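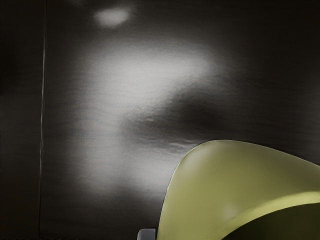 Sample render: dark metal with a fine grain and a thin pale seam down the left side.

Bromach: a small set of shell helpers for keeping large folders of renders in order

Welcome, and thank you for stopping by. Bromach began life as a handful of aliases in my own .bashrc and grew, as these things do, until friends started asking for copies and I was too embarrassed to send them the file as it stood. So I tidied it up over a rather wet August, gave it a name, and put it where other people can get at it.

What it does

Bromach gives you 11 short commands for listing, renaming, sorting and checking image files from the terminal. They are ordinary Bash scripts and you can read every one of them in an afternoon (please do, and tell me where I've been silly). My own test folder holds 3,362 files, and the whole lot can be indexed while the kettle boils.

Installing

Unpack the archive somewhere sensible, then run:

./setup.sh --prefix ~/.local

Open a new terminal and type bromach list. If you get "command not found", check that ~/.local/bin is on your PATH. That one catches me every time I set up a new machine!

Everyday use

bromach list shows the newest 15 files
bromach rename --dry-run prints the new names and changes nothing
bromach sort --by date moves files into monthly folders
bromach check looks for empty files and duplicates
bromach undo steps back through your last 10 changes

I would gently urge you to use --dry-run the first few times. I once renamed a whole directory of Torres project files on a Sunday evening, and undo did not exist yet.

Known problems

File names with line breaks in them still confuse sort. The colour output looks muddy on pale backgrounds, so set BROMACH_COLOUR=off if it bothers you. The old Rirkanance config format is read but no longer written.

Thanks

Ola found most of the quoting bugs and was very patient about it. Patches and grumbles are equally welcome, with the output of bromach version at the top.

Khrystyna-Mariia Kovalchuk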